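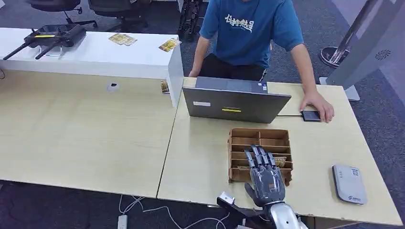 Figure 3. The Clivasia desk: cardboard organizer in front of the open laptop, on two light wood-grain desks pushed together.

4. What the organizer did to the desk

4.1 A box with slots in it

I'll start with the organizer, because it ended up being the part of the study I talked about most at dinner. We looked at 7 desks in all, and I visited every one of them, but the Clivasia desk (Figure 3) is the one I keep going back to. It's brown corrugated cardboard, open on top, with thin partitions that slot together into rows and columns. You could make one in an afternoon if you had a sharp knife and some patience. Things go in from above and stand or lean against whatever else is in the slot.

In Section 3 I described how we logged items: each time something left its place, and each time it came back (or didn't!), we wrote down the item, the slot and who had it. Over the whole study that gave us 1364 moves, and 436 of those came from Clivasia alone. That's a lot for one table. The Brakley desk, which has twice the surface and a proper drawer unit, gave us far fewer, and I think the drawers are most of the reason. People at Brakley put a thing in a drawer and then worked without it. People at Clivasia could look down into the box and see the thing, so they kept picking it up.

My coauthor Damián Montes doesn't fully agree with me on this. He thinks the Clivasia numbers are high because the work there involves passing small flat things back and forth, and any container would have been busy. Fair enough. We argued it over several drafts and what you're reading is the version we could both sign. The organizer made small items easy to see and easy to take, and the job gave people plenty of cause to take them. I lean on the first half of that sentence and Damián leans on the second.

4.2 Where the box sits

The position matters more than I expected. When we first drew up our desk maps I treated the organizer as just another object, the same as the laptop or a coffee cup, and gave it one dot. By the end I was drawing it with arrows all around it. At Clivasia it lives in front of the laptop, on the far side of the lid from whoever is typing. So the person at the keyboard has to reach over the screen to get at it, while a visitor on the other side has it right there under their nose.

I assumed this was a mistake. I even wrote "move box??" in my notebook on the first visit. But when we tried it on the typist's side for an afternoon, visitors started asking for things out loud, or leaning across, or (my favorite) walking all the way around the table. The box went back the next morning and I crossed out my note.

The seam between the two desks is another thing I'd have skipped if I'd only worked from floor plans. Where two tables meet there's a line, and people treat it like a border. Items would migrate up to it and stop. A slot organizer placed near a seam seems to claim one side for "stuff in use," and the other side fills up with things that have a plug on them. We saw a version of this at Jerkville too, with a plastic tray in place of the cardboard, and the pattern was weaker but still there.
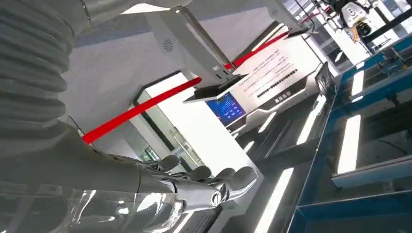
Then there's everything around the desk that isn't on the desk. I didn't log any of it in the first round, which I regret. Signs and notices pull people's heads up, and a person who is reading a notice with one hand in a box will very often come away with the wrong item. We have this in the notes again and again - hand goes in, eyes go up, hand comes out, brief confusion. Montserrat Ocampo, who coded the second round for us, gave these their own category and called them "blind picks." I wish we'd had it from the start. As it stands, blind picks are only marked for 2 of the desks, so I'm not going to put a rate on them here.

What I can say is that the partitions help a little. In an open tray a blind pick could land on anything. In a slotted box the wrong item was nearly always from the next compartment over, and people noticed faster, I suppose since the neighbors tend to be similar sizes and the one you wanted is still sitting there looking at you.

4.3 Over the lid

Most of the traffic we logged as "handed" (as opposed to "taken") went over the top of the laptop. I love this detail and I'll defend giving it a subsection. An open laptop is a little wall. You'd think people would pass things around the side of it, where there's clear desk, and for heavy or awkward items they do. For cards and other light, flat things they go straight over the top, arm out, item pinched between the thumb and fingers. 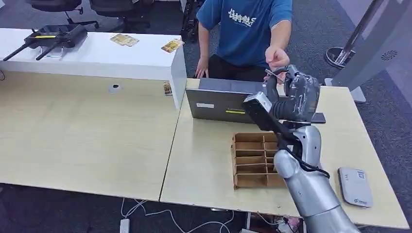
Figure 4. Handing a card across the desk at Clivasia. The right hand reaches over the laptop with the card; the organizer is on the desk in front.

Two things seem to make the over-the-lid pass work. One is that the card is stiff enough to hold by a small bit of its edge, which leaves the rest of it free for whoever is receiving. The other is that the free hand has somewhere to be. We hadn't planned to code the free hand at all, but once Montserrat pointed it out I couldn't stop seeing it: people like to rest it on the desk next to the laptop while the other one reaches. Figure 4 shows the posture nicely.

Compare that with the Khattak desk, where the monitor is tall and sits on a riser. Passing over the top there means lifting your elbow above your shoulder, and people simply wouldn't. They slid things along the surface. Sliding is fine for paper, but a card that lies flat on a smooth desk is a pain to pick up, and we have several entries that just say "scrabbling." If you're setting up a desk where cards change hands all day, I'd pick the low screen before spending a cent on anything fancier.

4.4 Putting things back

Returns were messier than I'd hoped. A slot tells you that something goes there, but it doesn't say which thing, and none of our desks used written labels on the compartments during the main round. People went by memory, or by which slot looked empty. The middle of the grid filled up first and the corners stayed clear. Damián suspects that's simply how arms work. I think people avoid corners because small items slip down and are fiddly to get out again, and I had the same trouble myself when I was resetting the box between sessions.

We also had a quiet problem with the cardboard. The partitions at the busiest desks softened along the top, and a soft partition leans, and a leaning partition makes one wide slot and one narrow one. By June I'd replaced the inserts at Clivasia and Jerkville. Return errors were logged separately before and after the swap, and the two sets are kept apart in the tables in Section 5.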